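Minutes – Drastthorpe Computer Fix-Up Club, August meeting

I took the minutes again, so forgive the chattiness! Shabani Nzioka chaired and we got going at 7:10.

1. Old business
Last month's minutes passed. We have $678 in the kitty, and Ladi Briggs wants $55 of it for screwdriver bits (agreed).

2. Taking apart the desktops
We spent most of the evening on this one – light blue clips first, then the Dell board with its four empty memory slots.

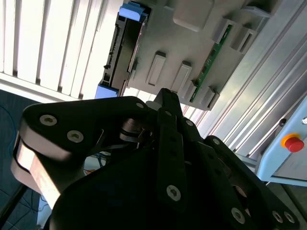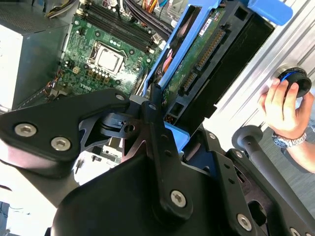 3. Memory and drives
Ladi will ask Brirkus what they'd charge us for memory (we're hoping for $52 or less). I asked if we could please label the drives before they go in the box, and everyone said yes, so I'm holding you all to it!

4. Storage
Shabani is clearing the shelf by the door for spare parts. Bring small boxes with lids if you have any – shoe boxes are fine.

Finished at 8:45. Ladi is bringing snacks next time.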